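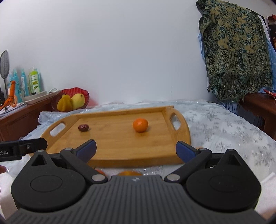 A date and a mandarin on a wooden tray, with a hand-held gripper in front.

The Iltari rules are a set of good-practice rules for recording hand-guided gripper work in ordinary homes. They were first put together at Standgate by Rawan Kassab, and the current version is dated March 12, 2020. The rules are short, plain and a real pleasure to read — the whole text fits on 9 pages.

Scope

The rules cover small everyday objects handled on a table, with fruit as the favorite test material. Fruit is a wonderful teacher! A mandarin is round and smooth, a date is small and wrinkled, and a grip that suits one may bruise the other. Objects heavier than 200 grams fall under a separate Iwasaki supplement.

Main rules

Fingers should approach with the object centered between the pads, and both pads should come close before either one touches. The operator closes slowly, lifts straight up and sets the object down before letting go. Where two grippers share a tray, one holds back while the other works.
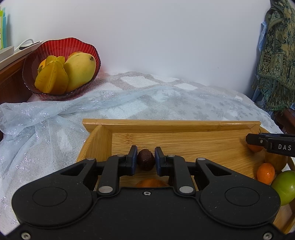 Crowded trays get a section of their own, and it may be the best part of the document. Neighboring items must not be pushed aside to make room unless the task calls for it. A failed grip is kept in the record and marked as failed, a rule that early readers argued over at length.

Home furnishings stay as they are. Patterned cloths, shiny covers and cluttered shelves all count as normal working conditions — the rules ask only that the tray sit steady.

Revisions

A draft circulated in June drew 169 comments, many from the Dasent user group. Six rules were reworded as a result, among them the one on pad cleaning between soft fruits.

See also: Iwasaki supplement; Dasent user group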